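# Bread, a basket and 523 pounds a month

The Bremum package arrives in two crates, one of which is mostly foam. Inside you get an arm, a gripper, a stand, more cable than seems decent and a login. The firm calls it a "counter companion" and rents it to small bakeries and cafés for £523 a month, with a minimum term of 14 months. For that money it will put your bread in a basket.

I am being unfair, but only slightly. The sales page lists other talents, such as laying out trays and boxing up orders, and most of them carry a small grey label saying "coming in December". Basket filling is the one you can have today, so basket filling is what I spent a week on, at a table in the firm's showroom with A-yeong Kang, who runs the trials and has the patience of someone who has watched a great many buns fall on the floor.

You begin by teaching it. There is no code to write. You hold the arm by the wrist, walk it through the job and let go, and the software, which is called Udar and likes to congratulate you, turns your wobbling into something smoother. Kang suggests 9 run-throughs for each shape of bread. I did two for the first one, out of arrogance, and then did the other seven. 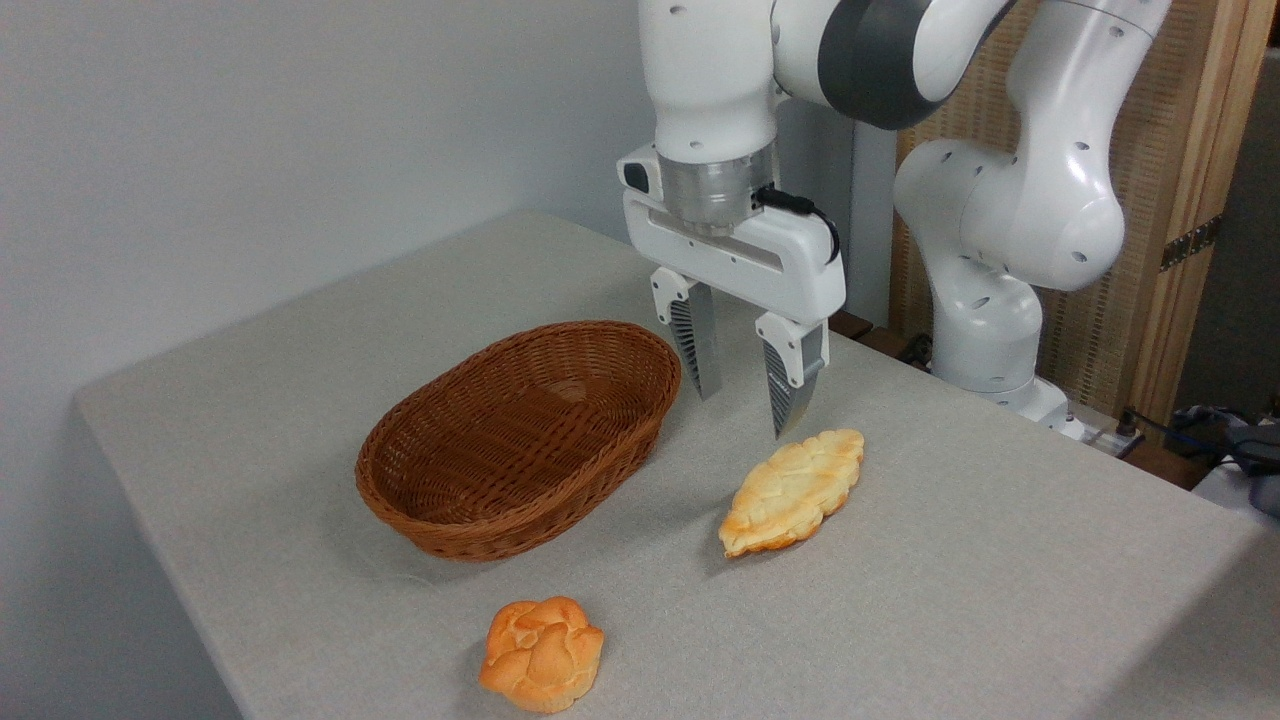
Shape is where the money goes. A plain round roll is easy work for two fingers. Anything long and flaky asks for a decision about which way to turn the hand, and how hard to squeeze a crust that would prefer not to be squeezed at all. Udar has a slider for this, running from "gentle" to "firm". Gentle dropped things. Firm left me a pastry with a waist. A notch above the middle did well enough, and I wrote it on a sticky note, as the software forgets it when you log out.

Speed is a sore point. One item took about 14 seconds from table to basket, and I can beat that with a coffee in my other hand. Kang's answer is that I would get bored and it won't, and I had no reply, being quite bored by then.

The nearest rival, Iltine's Wi, costs less and comes with a suction cup, which you're welcome to try on a croissant. Bremum's hand is much the better tool for baked goods, and support picked up the phone both times I rang. I'd still wait for December, and ask to see the boxing done with your own boxes before signing anything.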